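In Praise of the Bed as a Folding Table

Last updated: July

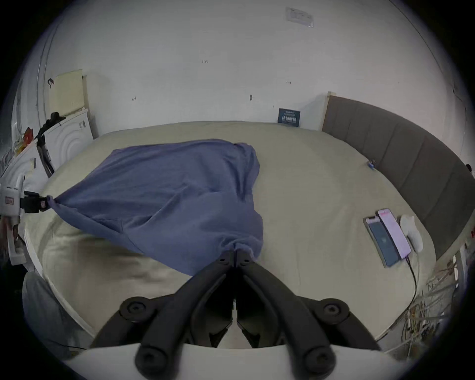
Blue-violet cloth on the bed, one corner pulled out, the rest still to be argued with.

I will fold laundry on a bed for the rest of my life, and I'd like to make the case for it, because every home magazine I pick up wants me to do it on a counter in a special little room.

Start with size. The counter in my last apartment was 22 inches deep. A hand towel fits on that. A big cloth hangs off the front, slides toward the floor, and takes the finished pile with it! A bed gives you room to throw the whole thing out flat and see what you have: where the corners went, which edge is the long one, whether that lump in the middle is a wrinkle or a sock.

And the surface holds on. Cloth on cloth has a bit of grip to it, so when you tug one corner the others mostly stay where you left them. On a slick tabletop everything follows your hand. I make the bed first and pull the bottom sheet smooth (it takes a minute, and then the bed is made, so that's two chores). A plain sheet in a quiet color is best. Put a blue or purple cloth on beige and the edges jump right out at you. Put it on a busy floral and you'll be hunting for the hem.

My method is simple. Find one corner and pull it out until it makes a point. Leave it alone. Go get the next corner, shake out whatever has bunched up there, and pull that one the other way. Long diagonal wrinkles across the middle mean your corners are out of line with each other, so don't smooth them with your palm, go back and move a corner. I spent years patting at wrinkles. What a waste of patting!

People complain about bending over. Fair enough, a low bed is hard on the back. Mine stands 30 inches high with the mattress on, which suits me fine, and when I stayed in Kallumau one summer with a mattress practically on the floor I just knelt beside it. My neighbor in Bustos swears by her dining table, and she does fold a beautiful napkin, but she has to clear off the mail first and I never have to clear anything off a bed except the cat.

The other complaint is that laundry left on the bed at 10 p.m. ends up on a chair. Yes. It does. I say that's still the best deadline in the house. A heap on a counter can sit there until spring, while a heap on the bed has to be dealt with before anybody lies down, and I've folded some very decent sheets at bedtime out of pure sleepiness.

I do draw the line at ironing up there. Please use a board.

So before you spend money on a folding station, go and try the bed you already own. Take the biggest, most annoying cloth in the basket and start with that one. Small things can go in a stack by the pillows, and you can do those sitting down with the radio on.

Contact the Firley Home Page | Copyright Firley | Back to top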